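About us

Fekerico is a small research company. We work on one question: how can a robot arm handle soft things in an ordinary kitchen? By soft things we mean mostly cloth, such as towels, napkins and dishcloths. We started with boxes and cups like everybody, and Ginette Huet, who founded the company, became more and more interested in the one object on the counter that never looked the same twice.

We have our rooms in the Jacquet building, on the ground floor, behind the bicycle parking. Please use the side door, the front one belongs to the dentist.

What we do

Most methods for grasping begin with a model of the object. For a plate this is fine. A plate has one shape, and when you know where it is and how it is turned, you know everything that the hand needs. A cloth has no such shape. It can be folded, twisted, rolled or half hanging over something, and the moment the fingers touch it, it is already different.

Our method is called Gilto. It does not try to find the full shape of the cloth. It looks for small places where the fabric already stands up a little – we call them ridges – and it gives each of them a score for how well two fingers can close on it. The arm then goes down at the best ridge, closes slowly, and compares how far the fingers could close with how far they were expected to close. If the difference is too large, the hand opens and the next ridge on the list is tried. The plan for the rest of the motion is made only after the cloth is held.

The score is learned from demonstrations. For each cloth a person guides the arm by hand 20 times. The starting state is made by dropping the cloth on the counter from shoulder height, and we do not correct it afterwards. Elfriede Hauser wrote this rule in the first month and she is strict about it, because a cloth that was arranged by a person is always easier than a cloth that fell.

What we found so far

In our last full test we used 13 cloths, none of which the robot had been trained on. The task was to pick the cloth up from beside a plate and put it down on the other side, without touching the plate. Gilto did this at the first grasp in 67 percent of the trials. Our older method, which estimates the outline of the cloth and grasps at a corner, was clearly weaker on crumpled cloths and a little better on flat ones. We report this second part too, and we have not solved it. A flat cloth has almost no ridges, so our score has nothing to hold on to. At the moment the arm pushes a flat cloth gently to make a ridge first. It works often, but it is slow, and with thin fabric it sometimes makes only a long wrinkle which is too low for the fingers.

The other open problem is the plate. Near a rim there is less space for the fingers, and the best ridge is not seldom exactly there. In March we added a penalty for ridges close to hard objects. After this the plate was touched less, but the arm also became too careful and chose poor places far from the rim. Belmiro Vilela is working on a version in which the direction of the approach can change, so that the hand comes from the free side.

How we work

We test on a kitchen counter with cabinets and a backsplash. In our first year we had a black table and good studio lamps, and the results were nice. Then we moved the arm to the counter and much of it was gone. Speckled surfaces, shadows under a cabinet and cloths with nearly the same brightness as the counter are all normal in a home, so we keep them in our tests.

All trials are recorded, also the bad ones. Once a month we sit together and look only at failures. Blandine Besnard prepares this meeting and sorts the recordings into groups: missed, slipped, took two layers, touched something. "Took two layers" is the largest group today. For carrying a cloth it makes no difference, but for unfolding it is a real problem, and unfolding is what we want to do next.

We share our cloth list, the test protocol and the trial sheets with other laboratories on request. The training code is shared also, though the documentation is thinner than we would like, and some comments in it are still in French.

Who we are

Ginette Huet – founder, research direction
Elfriede Hauser – test protocol and evaluation
Belmiro Vilela – motion planning
Blandine Besnard – data and recordings
Albane Hervieu – electronics, safety, and everything with a cable

We take 2 interns each year, normally for six months. A good candidate can program, is patient, and does not mind to drop the same dishcloth many times. Experience with robots is welcome but you can learn it here. Please write in your letter which part of the method you would doubt first. We read this part before the diploma.

Partners

Erkley, a maker of household linen, gives us cloths from its normal production and tells us the fabric weight and the weave of each one. This was more useful than we expected. Stiffness after many washes changes the ridges quite strongly, and we now keep a washed and an unwashed piece of every type. Erkley has no influence on what we publish.

Visits

School classes and other research groups can visit us in the afternoon, from 2 p.m. Please ask Blandine some weeks before. Groups must stay behind the line on the floor while the arm is moving. You may bring your own kitchen towel and we will try it, with no promise for the result.
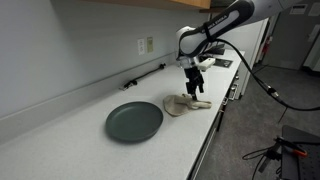
Soft Objects Team | Fekerico, Jacquet building

The fingertips are down on a beige crumpled cloth, close to the rim of the green plate. Crumpled fabric beside a plate is the case on which most of our present work is done, and Belmiro can answer questions about it. For the protocol and the trial sheets please write to Elfriede. Letters from interns go to Ginette, who answers all of them, but in the weeks before a paper deadline it can take a little longer.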